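Orisgate sim data
April 18, 2024

1/ Notes on the outdoor set we have been collecting in Redard (our simulator) for a bimanual policy. One task, "clean the tree trunk," teleoperated, logged with Prisov. Mostly about what we had to change in the collection procedure. Training results will go in another thread.

2/ Size: 379 episodes kept. Over 110 more were recorded and rejected. Rejected episodes stay on disk with a reason code, and I would recommend this to anyone doing the same. We have gone back to them twice already, both times to check whether a rule was too strict.

3/ Each episode stores both wrist poses, both gripper commands, base velocity, the head view, and the simulator's contact state. The policy gets everything except contact state. That one is for filtering and for the success check only. If it leaks into the inputs, the offline numbers look great and mean nothing.

4/ Task definition took longer than expected. "Clean the trunk" is easy to say to an operator and hard to score. The current check is a fraction of marked surface patches touched with the tool while the tool is moving. Holding the tool still against the bark earns nothing after the first patch.

5/ The first version of the check counted any contact. Operators learned this in an afternoon and started parking the arm on the bark and driving the base sideways. Valid under the rule, useless as a demonstration. All of those got reason code 2 and were collected again.

6/ The yard is the Oprea scene. I picked it for clutter: palms, shrubs, a swing set, patio chairs, a slatted fence, stepping stones through the lawn. The trunk leans steeply, so a vertical stroke leaves the surface almost at once. The operator has to follow the slope with the wrist, and that motion is what we want in the data.

7/ Left arm works, right arm waits. The right gripper stays empty and open to whatever pose the operator leaves it in. We do not reset it between strokes. A policy trained on a frozen right arm treats the frozen pose as part of the task and fights you when you later ask for two-handed work.

The left gripper is up against the left side of the trunk, with white specks showing on the bark just above it. Right gripper is at the bottom, angled slightly upward toward the open lawn. 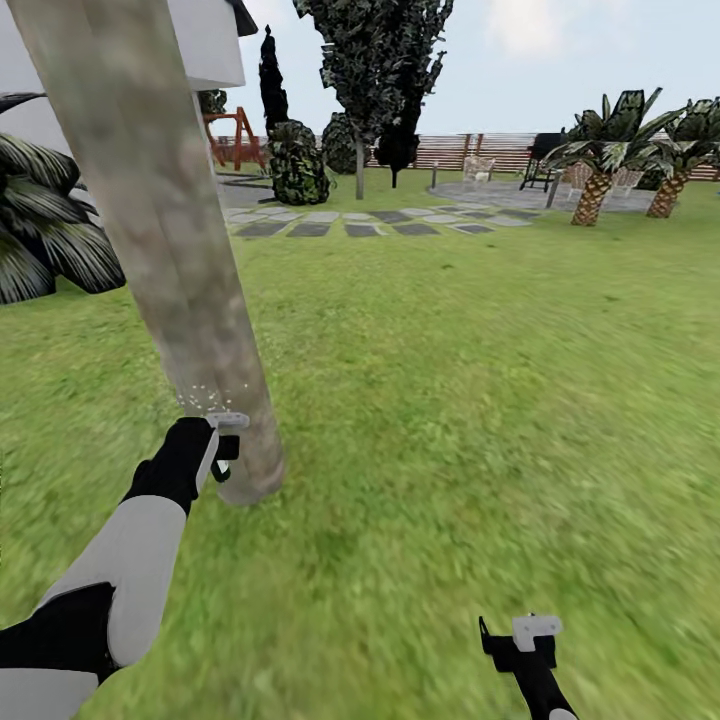
8/ On particles. Redard draws them as a visual effect, with no mass and no collision. They do show up in the head view, so the policy can learn to key on them. On a real yard it would never see that exact pattern. We render a share of episodes with the effect turned off and keep the actions identical.

9/ The pairing is cheap. Log the state, replay the state, render again with a different flag. Prisov stores the render flags beside the episode id, so a pair never gets split across train and validation. We had that bug early on. Validation loss was suspiciously good until someone sorted the list by id.

10/ Near foliage is a bigger problem than the particles. There is a spiky plant close to the trunk on the left, and its fronds have no collision mesh. The arm can pass straight through. Operators who cannot feel the plant stop avoiding it, and then the set teaches the policy that plants are air.

11/ Fix for now: a soft keep-out volume around the plant, shown to the operator as a tint in the headset and never rendered into the logged view. Crossing it for more than a moment gives the episode a reason code. A proper mesh is on the list, but drooping leaves are slow to simulate and we wanted the frame rate more.

12/ Start poses. We used to spawn the robot facing the trunk at arm's length. Every episode began with the same reach, and the policy learned that reach very well and little else. Spawn is now sampled over a patch of lawn with random heading. Some starts have the trunk out of view, so the operator has to turn and find it.

13/ Episodes got longer and less tidy. Good. The approach phase now has real variation, including bad approaches that the operator corrects. We keep corrections. We drop an episode only if the robot collides with something, the tool is dropped, or the success check is not met at the time limit.

14/ Operator style is a real variable. One person works in short strokes from the base up. Another does long passes and repositions often. Both pass the check. Mixed together, with no operator tag, the small model averages them and produces a slow hover. With the tag as an input it picks one and commits.

15/ We are not fully happy with the tag. It is a patch for a model that handles multiple modes badly. Next round uses a different action head on the same data, so at least the comparison will be clean. The tag stays in the log either way.

16/ Texture quality. The bark and the grass both come out slightly blurred at close range in this scene. I tried swapping in sharper maps on nine episodes as a test. The actions replay fine, but the head view changes enough that I would treat it as a separate condition. Not mixed in yet.

17/ Things I would do earlier next time: write the success check before the first recording. Save render flags from day one. Replay a few random episodes every morning and watch them at normal speed. The last one has caught more bad data than any of the automatic filters.

18/ Also, log the time the operator spends doing nothing. Long pauses at the start are people reading the task text. We trim those. Pauses in the middle are usually someone deciding where to put the tool next, and trimming them makes the motion jump. Leave them in.

19/ Open items: mesh for the plant, a second tree with a straighter trunk, and a version of the task where the right arm has to steady something. Collection for that last one is planned for October, in the same yard.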